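床单尺寸与下垂量:选购、洗涤与铺设要点

平单的边长由床垫宽度、厚度和掖边余量三项决定,缺一项就容易掖不住。 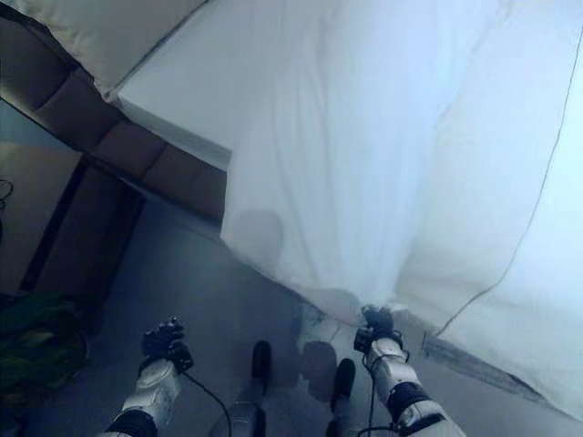
床垫厚 28 厘米,平单每侧应留多少下垂量?

每侧留 45 厘米左右:28 厘米覆盖侧面,其余 17 厘米压入垫底。床垫宽 150 厘米时,成品宽度取 240 厘米。加了保护垫的,厚度按压实后的数值计入。

缩水
纯棉平纹首次洗涤的缩率按 3% 至 5% 估算,长度方向通常大于宽度方向。自裁布料先整幅下水,晾至微潮后熨平,再量尺裁剪。成品床单看标签是否注明预缩,未注明的,长宽各加 10 厘米。

洗涤
水温 40℃,白色纯棉可到 60℃。机洗装载不超过滚筒容积的四分之三,大件单独洗,与毛巾同洗易起球。柔顺剂每三四次用一次即可,用多了吸湿性下降。氯漂不用于含氨纶的面料。Nornine 的氧漂粉按 50 克兑 5 升温水浸泡,时间不超过两小时,超时后缝线先发脆。

晾晒
对折搭杆,经向垂直,两侧拉齐。边缘卷曲的,趁潮用手捋平。烘干机选中温,余湿 10% 左右取出,折痕最少。

掖角
先掖床尾,后掖两侧。距床角 40 厘米处提起侧边,翻到床面上,形成约 45 度的斜边;下方余布压入垫底,再放下斜边,绷紧后一并压入。床头一端留到最后,用来调整左右偏差。

卷边
裁口双折,第一折 1 厘米,第二折 2 厘米,针距 2.5 毫米。上下两端可加宽到 5 厘米,便于区分方向。线用 40 支涤纶,棉线缩率不一致,洗后会起皱。

收纳
完全干透再叠。同套叠好后放入配套枕套,按床宽分层。柜内相对湿度高于 65% 时放干燥剂,每月更换。

整理:Anum Warraich
更新日期:2020年2月7日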